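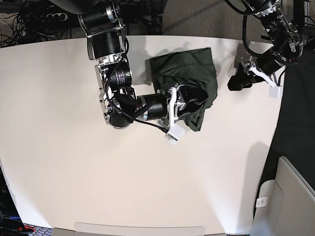
How does a website get its name?

When I was nine I thought every website lived inside my computer, sort of squashed up behind the screen. My uncle Shafiq laughed so hard he had to put his tea down! So let me tell you what he told me, plus a few bits I worked out later when I started making websites myself.

A website is really a bunch of files. Words, pictures, colors, the little instructions that make a button go click. Those files sit on a computer called a server, which stays switched on day and night so people can visit whenever they like.

Every server has a number called an IP address, and it's long and boring. Would you remember four clumps of digits just to look at a page about hamsters? I wouldn't. I can barely remember my own phone number.

So we use names instead. The proper word is domain name. My first one was for a made-up planet called Zaltgate, where I kept all my drawings (177 of them, mostly dragons). The part after the dot, like .com or .org, is called the top-level domain. Some countries have their own – .fr is France and .jp is Japan.

When you type a name, your computer has to find out which number goes with it. It asks a system called DNS, and DNS is a bit like a giant phone book that's shared between lots and lots of computers. Back comes the number, your browser goes knocking at the right server, and the page shows up. All of that usually takes less time than a blink!

Can you own a name forever? Nope. You rent it, often for a year at a time, and a grown-up has to pay. I forgot to renew Zaltgate one March and somebody else could have grabbed it. I was very lucky – I got it back two days later.

Want to try something? Make up a name for your own website and say it out loud to a friend. Then ask them to write it down. If they spell it wrong, try a shorter one. My friend Bořivoj picked Nultberg and I wrote "Noltburg," so he had to think again. He's still thinking.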